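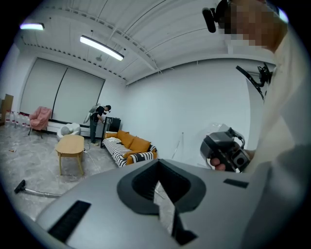
## Pre-purchase inspection, handheld grippers and backpack rigs

Date: March 5, 2025
Inspected by: Ita Dolan
Copy to: Blandine Mallet (budget), Gaëtan Jacquet (room and power)

Legend: OK = accepted. C = accepted with comment. NO = must be solved before we sign the order.

### A. Handheld gripper units

- [x] **A1. Housing has no sharp edge where the hand passes.** OK
- [x] **A2. Jaw opening free of loose parts.** OK
- [x] **A3. Strap over the top holds when the unit is turned down.** C. It holds, but the strap is not in the spare parts list from Zavus. I ask that we add 8 straps to the order. Blandine, they are on the separate quote, page two.
- [ ] **A4. Protective film removed and thrown in the bin.** NO. There is clear film near the hand of the operator. It is slippery on a hard floor and it costs nothing to correct.
- [x] **A5. Serial label readable.** OK

### B. Worn equipment

- [x] **B1. Head-mounted device does not press on the forehead after one hour.** C. Aurélien says one hour is fine, two hours is not. Please plan the breaks in the staff hours, because at this moment they are not in the budget at all.
- [x] **B2. Backpack rig stays in place when the person bends forward.** C. Acceptable. The wearer must remember that it sticks out behind the shoulders, and should not turn quickly beside the blinds or another person.
- [ ] **B3. Two sizes of shoulder straps available.** NO. Only one size was delivered with the trial set. Huguette could not close it correctly. Idside offers the small size for 253 euros per rig, Zavus has not answered.
- [x] **B4. Release buckle can be opened with one hand.** OK

### C. Room

- [x] **C1. Light sufficient without the daylight.** OK, with the blinds down and the ceiling tubes on.
- [ ] **C2. Walking path free.** NO. The vacuum cleaner is on the floor with its wand across, and a light cable crosses near the coffee table. For the cable we need a floor cover, for the vacuum cleaner we need only a fixed place.
- [ ] **C3. Floor clean.** NO. Small scraps at the left side.
- [x] **C4. Leaning objects secured.** C. The white pole near the wall on the sofa side should lie down or be fixed.
- [x] **C5. Drinking water kept away from chargers.** C. The bottles stand along the wall, and this is good. When the charging station comes, it must go on the opposite side.
- [ ] **C6. Smoke detector tested.** Not done today. Gaëtan has the ladder.

### D. Charging and storage (not yet bought)

- [ ] **D1. Fire-resistant battery cabinet.** Clarnel model, 524 euros without delivery. I recommend to buy it in the first order and not to wait for November.
- [ ] **D2. Closed shelf for the grippers.** We can use the one from the old office if Gaëtan confirms the depth.
- [ ] **D3. Transport case.** Can wait for the second order. The Đỗ case was too heavy for Huguette to lift alone when full.

### General comments

The equipment itself is in good condition and I have no reason to refuse it. The open points are A4, B3, C2, C3 and C6. With B3 open I will not sign for the rigs, but the grippers can be ordered separately if Blandine prefers to use the budget of this quarter.

Second visit to be agreed with Aurélien.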